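Gratton erweitert Simulation um Fernsteuerung für zweiarmige Aufgaben

Gratton hat seine Simulationsumgebung Rarkutport um einen Modus für die Teleoperation zweiarmiger Systeme ergänzt. Bedienende führen beide Arme über je ein Handgerät, aufgezeichnet werden Gelenkwinkel und Greiferöffnung. Der im Januar freigegebene Datensatz umfasst 2.653 Vorführungen aus 34 Aufgaben.

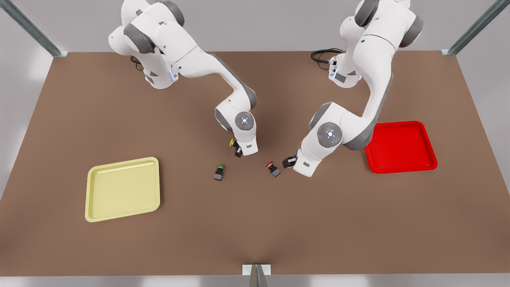
Simulierter Arbeitsplatz in Rarkutport mit zwei Armen, Drucktastern und zwei Ablageschalen.

Eine der Aufgaben verlangt das Einsortieren von Tastern mit farbigen Kappen. Nach Angaben von Projektleiter Sekar Wattimena dauert eine Vorführung im Mittel 14 Sekunden, geübte Bedienende liegen darunter. Abgebrochene Durchläufe bleiben im Datensatz und werden gesondert markiert.

Am Standort Wancombe sollen die Aufgaben als Nächstes auf realer Hardware wiederholt werden - zunächst ohne Kraftrückmeldung. Die Handgeräte liefert Carrasco.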